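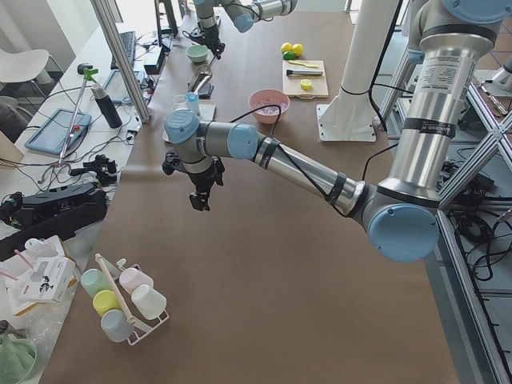
Week two with the Teslow drink station kit and I finally have enough to write up. Short version – good arms, annoying software, price is a problem. I took the full package, so two arms, the two-finger grippers, the center column mount and the "bar tasks" add-on from Flandel. The add-on is mostly a library of ready-made moves. Scoop, pour, place, stir, that kind of thing. You still teach it where your stuff is. And that takes a while, with the lemons and the lime behind the cutting board, the mugs on their rack, the tray, the bowls. Every one of those is a position you have to teach and then not bump with your elbow. I bumped it. Twice.

Setup first. The manual says 90 minutes. Took me most of a day, and I've done this before. The column mount is solid, no complaints there. Cables are another story. They give you straps but not enough straps, and the loop at the wrist needs slack or the joint complains when it turns. Order extra ties before you start.

Oh and the paper quick start guide has the left and right arm swapped on page 3. Sheldon Campbell at Teslow support confirmed it and sent me a corrected page the same afternoon. Support has been great so far, have to say. Real person, short emails.

## Ice

This is what everybody emailed me about so I spent the most time on it. Ice is hard. Cubes stick, they slide, the pile changes shape every time you take some out. The add-on has a scoop routine with two settings, shallow and deep. Forget deep. It digs in and shoves the bowl across the table.
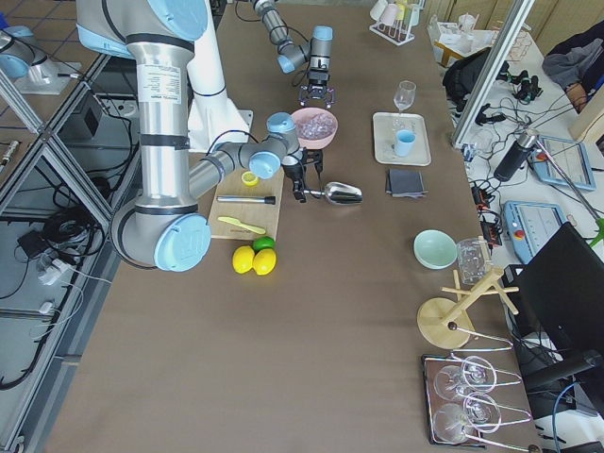 *Scoop in one gripper, the other arm over the ice bowl.*

Shallow is slow but it works. I ran it 80 times over 5 days, plain metal scoop, same bowl. Most runs got at least a few cubes. The misses were nearly all toward the end, when the bowl was low and the scoop just scraped along the bottom. So keep the bowl full, that's really the whole trick. Flandel says a "low bowl" setting is coming. They also said that in September, so we'll see.

What I like is that the second arm can come in near the rim and hold steady while the first one does the work. You set it up in the pair menu, which is burried under Advanced for some reason.

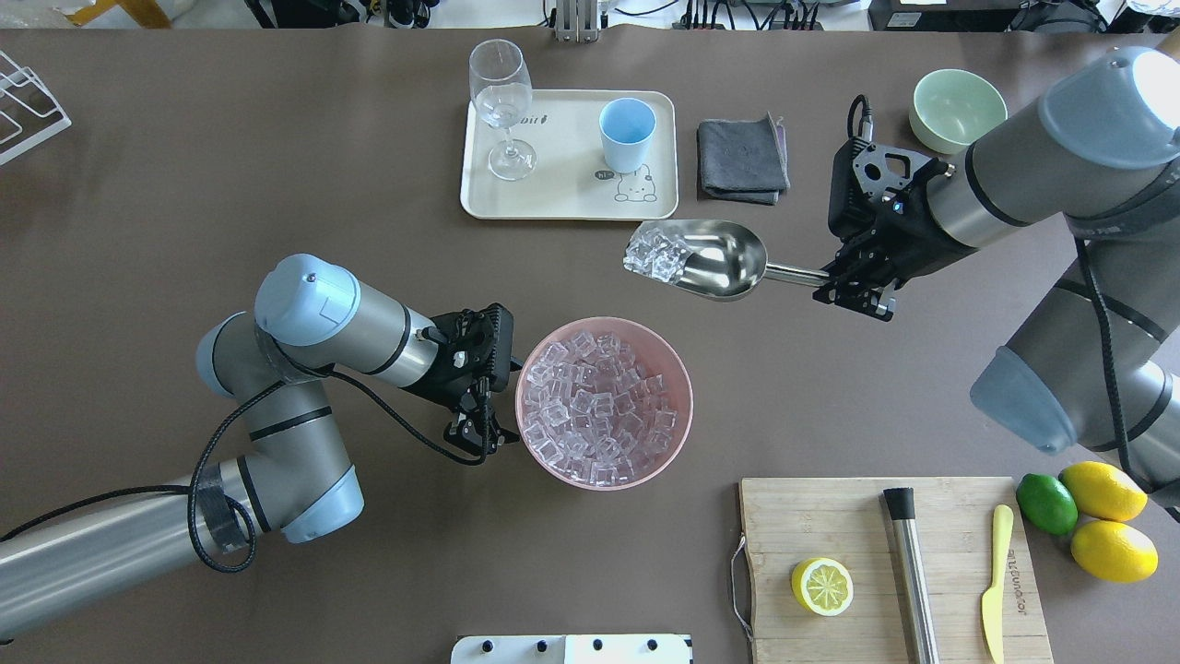 Pair mode does eat your speed though. Everything drops to the slower arm, and if one stops they both stop, and then you get to restart the whole sequence from the top. No resume button. Please add a resume button.

Haven't gotten to lemons yet. The cutting part of the add-on is a seperate license, and I'm not paying for it until I've seen it run. Després has something similar at a lower price but only for one arm. Fukier does two but wants a yearly contract – no thanks.

Would I buy it? For a lab or a demo room, sure. For a real bar, no, not at this speed. If you already have arms, get the add-on by itself and skip the rest of the kit.

Muddling and the wine glasses next, if I can get the grip force low enough. Send me your settings if you have any that work.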